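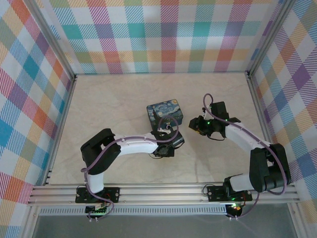 Both arms at the box, Skimau bench.

Skimau two-arm handling project
Progress report, July 2021

Hi all. I promised you a straight account of the fault this time, so I'm putting it first and the good stuff after it. Short version: we lost bench time to a bad stop, we know most of why it happened, and I'm asking to move a bit of money between lines (see the end).

What went wrong

In May we were running the handover task, where one arm picks up a small box and passes it to the other. Partway through a session the left arm stopped answering. It didn't go limp, which is what I'd always pictured when I thought about faults. It froze stiff with the gripper shut, and the right arm went right on following its own plan and pushed into it. That went on for 8 seconds before I got to the power switch. Two servos were damaged and had to be replaced, and one of the printed fingers cracked. No one was hurt and no one had a hand inside the walls, but I could easily have been reaching in to straighten the box at that moment, and I've thought about that a lot since!

The log calls it error 2603, a lost connection on the servo chain. I'd seen the same code before and put it down to a loose plug (my mistake, and I should have told you then). This time I took the left cable off and found the wire nearly worn through inside the braid, close to the wrist, where it bends every time the gripper turns over.

The bigger problem is the software. Weldu, our control program, was checking each arm separately. When one arm dropped out, the other never heard a thing about it. I wrote that part, so that one's on me too.

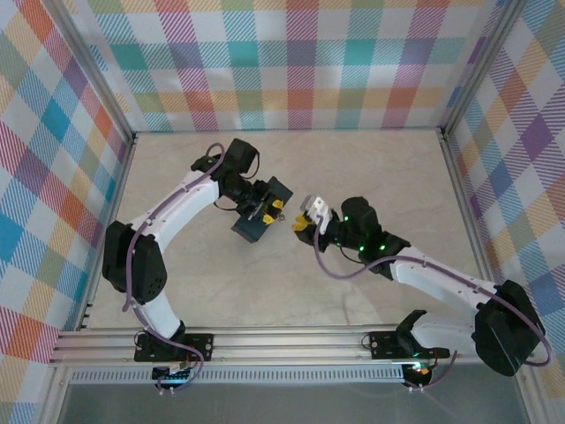 Grippers facing each other with nothing held, the pose we use for the stop test.

What we've changed

Weldu now treats the pair as one machine. If either arm misses its check-in, both stop where they are and stay stopped until a person clears it by hand. I also put a cap on how hard a gripper can push sideways. We test the stop at the start of each session with the arms nose to nose, because that's where a late stop would do the most harm.

The cables have more slack at the wrist now, looped so the bend is spread along a longer piece. I like the look of it, but I can't tell you yet that it will last. Flultus sent us the replacement servos and was very patient with my emails.

The rule for people is simple: power off before any hand goes over the rail. It's slow and a bit annoying and we're keeping it.

Where the work stands

We're back on the handling tasks, and I'm really glad to be writing that sentence. We use printed pictures on the things we handle so the wrist cameras have plenty of detail to lock on to, and the Van Gogh prints have been great for that (plus they cheer the place up).

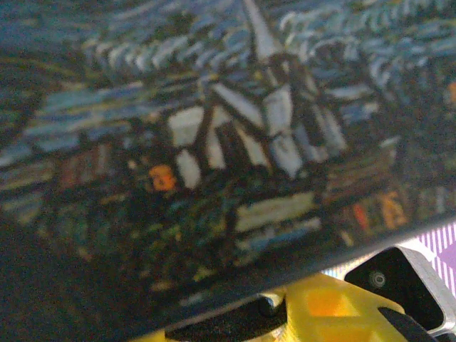 Wrist camera view: church and steeple print, gripper along the lower edge.

Blur is still a nuisance up close. The swirly brushstrokes smear together and the position estimate gets jumpy, so I want to try a shorter exposure and see if the picture stays bright enough. The Zerkeo comparison you asked for hasn't been started. It was due in this report and the repair ate the time.

What I'd like from you

Please let me move the unspent travel money over to parts. I want spare cables and a proper stop button mounted on the outside of the bench, within reach of wherever you happen to be standing. I'd also like the Zerkeo work pushed to the next report. If either of those is a problem, call me and we'll sort it out. The full fault log and the repair receipts are in the shared folder.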